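Pre-Release Player Safety and Accessibility Checklist, with Reviewer Comments
Title under review: Grostgate (console and PC)
Publisher: Cluvberg
Reading time: 4 minutes

This checklist is completed for every title before it is listed in the Hailu family games catalog. Each item is marked Pass, Pass with comment, or Hold. A title with an open Hold may not be listed.

Section 1. Visual safety

1.1 Photosensitivity notice shown before first play: Pass.
1.2 Flashing effects can be reduced: Pass with comment. The setting works in the main dungeons. It is ignored during the boss introduction in the Fuvville chapter, where lightning continues at full strength.
1.3 Screen shake can be turned off: Pass.
1.4 Text can be enlarged to 150 percent: Hold. Item names overlap the price column in the merchant menu at this size. Quest text is not affected.

Section 2. Controls

2.1 All actions can be reassigned: Pass.
2.2 Repeated button presses can be replaced by a hold: Pass with comment. The option is placed under Audio and should be moved.
2.3 Controller vibration can be turned off: Pass.
2.4 Break reminder appears after 90 minutes of continuous play: Pass. The reminder waits until combat has ended.
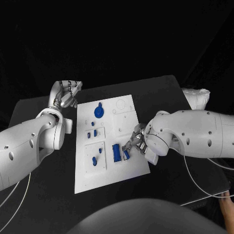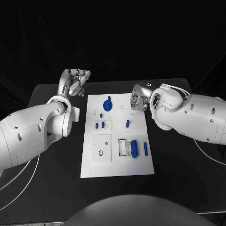
Two views of white robot arms and a white board holding blue parts, with a black background.

Section 3. Online play and chat

3.1 Text and voice chat off by default on child accounts: Pass.
3.2 Block and report available from the player list: Pass.
3.3 Word filter applied to character names: Hold. The filter was tested against a list of 488 terms, and 19 were accepted as character names. The same terms were refused in chat.
3.4 Friend requests from strangers limited: Pass.

Section 4. Purchases

4.1 Password required for each purchase: Pass.
4.2 Prices shown in local currency: Pass with comment. Seasonal bundles show gems only until the final screen.
4.3 Refund terms can be reached from the store page: Pass.

Section 5. Saved progress

5.1 Progress kept after a lost connection: Pass. Local co-op partners keep their equipment.
5.2 Deleting a character requires confirmation: Pass.

Outcome: Hold. Items 1.4 and 3.3 must be corrected and submitted again. Comments under 1.2, 2.2 and 4.2 should be answered in writing by the end of June.

Related items
Age Guidance for Dungeon Crawlers
Setting Up a Child Account
How Word Filters Are Tested
Local Co-op: Listing Requirements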